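Incidencia: placas Dullo que se reinician tras el cambio de regulador de tensión
Estado: resuelta
Apertura: 27 de julio de 2018
Línea: montaje de controladores, planta de Fultgate
Prioridad: alta

Entrada 1
Abrimos ticket por el lote nuevo de controladores Dullo. Son 300 placas montadas con el regulador alternativo, el que compramos a Astmont cuando Aasen nos pasó el plazo del original a octubre. En el banco de pruebas arrancan, cargan el firmware, parpadea el led de estado y, al conectar la carga, 80 de ellas se reinician. Unas a los dos segundos, otras al minuto. El resto va como un reloj.
Adjunto el registro de consola de tres unidades. En las tres sale lo mismo: reinicio por caída de tensión, sin ningún error anterior.

Entrada 2
¡Buen caso este! Lo cojo yo, que tenía ganas de meterle mano al regulador nuevo.
Primeras comprobaciones:
Firmware: misma versión en las que fallan y en las que no. Descartado.
Fuente del banco: cambiada por la de la línea de al lado, fallan las mismas placas. Descartada.
Cable de carga: cambiado también, igual.
Soldadura del regulador: repasadas diez placas con lupa, todo limpio. Bonita soldadura, por cierto, felicidades al turno de noche.
Queda la alimentación en la propia placa. Mañana pongo la sonda a la salida del regulador.

Entrada 3
Ya tengo capturas y son preciosas. Al entrar la carga, la salida baja de 3,3 V a 2,7 V y se queda oscilando un buen rato antes de recuperarse. El supervisor del micro dispara a 2,8 V, así que el reinicio está más que justificado. En una placa buena la bajada se queda en 3,1 V y no hay oscilación.
Mismo regulador, mismo código de fecha, mismo diseño. ¿Qué cambia entonces? Pido a almacén la trazabilidad de los condensadores de salida. 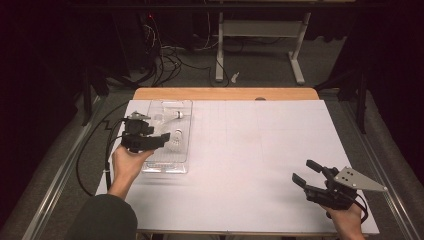 Respuesta de almacén: en este lote se usaron dos bobinas de condensadores. La primera se acabó a media tirada y se siguió con otra, de igual capacidad nominal y el mismo tamaño, comprada también como sustituta por la escasez. Cruzo los números de serie con el cambio de bobina y... ¡las 80 que fallan llevan todas la segunda! Hacía tiempo que no me alegraba tanto una hoja de cálculo.

Entrada 4
He leído con calma la hoja de datos del regulador alternativo (la nota de la página 14, en letra pequeña, merece la pena). Pide una capacidad efectiva mínima a la salida bastante más alta que el original. El de Aasen era muy tolerante y se tragaba casi cualquier cosa. Este no.
Y la segunda bobina es de un dieléctrico que pierde mucha capacidad con tensión continua aplicada. Medido en el puente: de 10 µF nominales se quedan en 4,6 µF a 3,3 V. Los de la primera bobina conservan 8,1 µF. Con el regulador antiguo esto habría pasado sin que lo viéramos, y con el nuevo y los condensadores antiguos también. La combinación de las dos sustituciones es lo que nos tumba las placas.

Entrada 5
Prueba de la solución. Cojo cinco placas malas y les cambio el condensador de salida por uno de la primera bobina (quedaban unos cuantos sueltos en el cajón de reparación).
Resultado: cinco de cinco estables, una noche entera con carga conmutada cada segundo. Bajada máxima medida, 3,12 V. ¡Ni un reinicio!
Probé además a soldar un segundo condensador encima del que ya había, en paralelo. Funciona igual de bien, pero queda alto y roza con la tapa de la caja, así que no lo recomiendo para producción.

Entrada 6
Compras pregunta si hay que parar el pedido de reguladores a Astmont. No, por favor, que el regulador es estupendo - consume menos en reposo que el original y se calienta poquísimo. Lo que hay que cambiar es la referencia del condensador.
De la bobina problemática quedan 1,982 piezas en la estantería. Se pueden usar en el filtro de entrada del teclado, que no es nada exigente. Les he puesto etiqueta amarilla y quedan bloqueadas en el sistema para la posición C12 del controlador.
Hay confirmadas 4,000 piezas de un condensador con mejor dieléctrico, un tamaño mayor. Cabe en las pistas actuales, lo he comprobado en el plano y con una muestra soldada.

Entrada 7
Retrabajadas las 80 placas. Todas pasan la prueba de carga, incluidas las cinco primeras, que he vuelto a medir por gusto.
Cambios que quedan hechos:
- Lista de materiales del controlador Dullo actualizada, con capacidad efectiva mínima a 3,3 V en C12 además de la nominal.
- Prueba de escalón de carga añadida al banco, diez segundos por placa.
- Aviso en la ficha del regulador alternativo, con enlace a este ticket.
Pendiente: revisar si el módulo de radio, que lleva el mismo regulador, tiene margen suficiente. Abro ticket aparte y me lo asigno.
Cierro este.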